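Leave the Slow Ones In

At Floltier we collect examples in ordinary rooms, with ordinary trash. Our set from August holds 3,699 episodes, and 775 of them involve a bag. People keep asking me to drop the clumsy ones. I think they should stay. 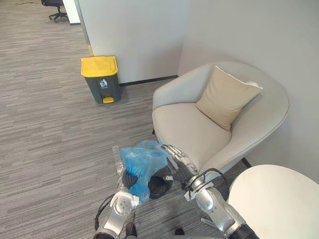 A light-blue bag between the two arms, near the armchair.

Thin plastic bunches, folds and hides its own opening. A learner shown only tidy bags will have no idea what to do with a crumpled one. The same goes for lids, and for a bottle sitting beside the bag in the bin.
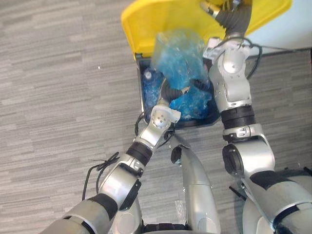 What I would change

Label the pauses. Two labels would do.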